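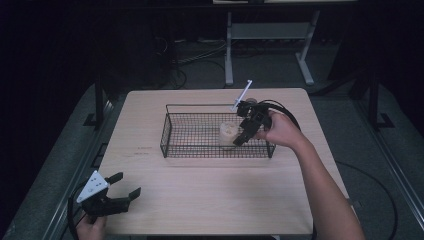
Home | Skin | Hair | Fragrance | Archive

Notes on a Season Without Foaming Cleanser

Readers of this site will recall that in May I undertook to replace my foaming cleanser with a balm. The present entry records the outcome.

The product selected was the Geren cleansing balm, supplied in a 200 ml jar and purchased at full price. It was used each evening, massaged into dry skin for one minute and removed with a damp cloth. No other part of the routine was changed. The morning wash remained plain water.

Tightness across the cheeks, which had been a regular complaint, was no longer noticeable after the second week. Mascara required two applications. The scent is a heavy rose and will not suit every reader. Ngozi Isah, who tested the same jar at my request, found it too strong to use near the eyes and returned to her Donau milk.
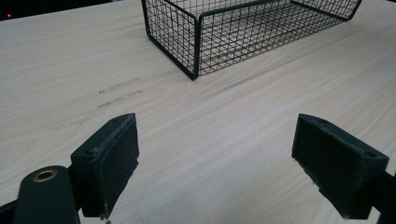
Remaining Questions

Several readers have asked whether the balm is suitable for oily skin. I am not in a position to answer, my own skin being dry throughout the year. Driss Zaki has agreed to contribute a separate entry on the Prorno gel, which he has used for 42 days.

The cloths should be washed after every use. I keep a supply in the bathroom cabinet and launder them with the towels.

A second jar has been ordered.

147 shares | 8 comments

Recent posts
Hand Creams for Dry Offices
Sunscreen Under Powder
The Ezeani Lip Range, Reviewed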